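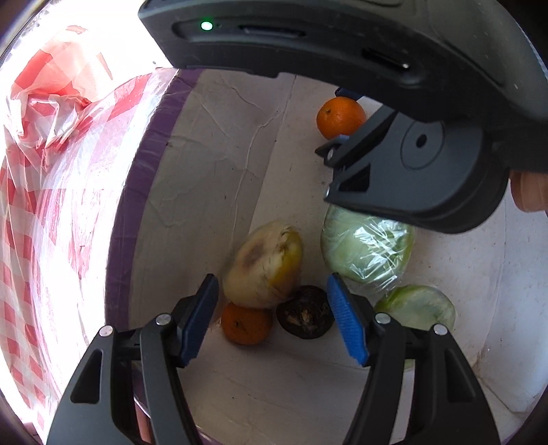 **Small veg boxes: worth it or not?**

**trolldale_tim**
Has anyone else tried the Cakuvport fruit and veg box? The leaflet says it feeds 2 people for 5 days. I make soup most nights and I can't see how. Oranges are nice but they're small, and you can't build a dinner on one.

**leekandlid**
It's a top-up box, not a weekly shop. Says so on the site if you scroll far enough. I've had it since December and the oranges have been sweet every time.

**trolldale_tim**
I did scroll. "Feeds two" is in big letters and "top-up" is in tiny grey ones. Make of that what you will.

**Mrs_Parsnip**
I'm with Tim. I went back to the Solanki stall, where it all goes in a carrier bag and I can pick it up and squeeze it first. A white lining doesn't make a beetroot taste any better.

**leekandlid**
The lining keeps the damp off. Mine lasts longer in the box than it ever did in a bag.

**Mrs_Parsnip**
Does it? Have you tried both with the same veg? I left some in a knotted bag by mistake and it was fine after 5 days.

**flatcap20**
Depends on the veg. Citrus will sit happily in anything. Roots go bendy if they're left out in a warm kitchen, box or no box. I keep mine in the bottom of the fridge with a tea towel over.

**trolldale_tim**
They also claim 1,000 happy customers. Who asked them? I wasn't asked.

**leekandlid**
So cancel it? There's a 20 day notice period, mind.

**trolldale_tim**
Twenty days! Right, that settles it. Does the Flustero one have a notice period as well?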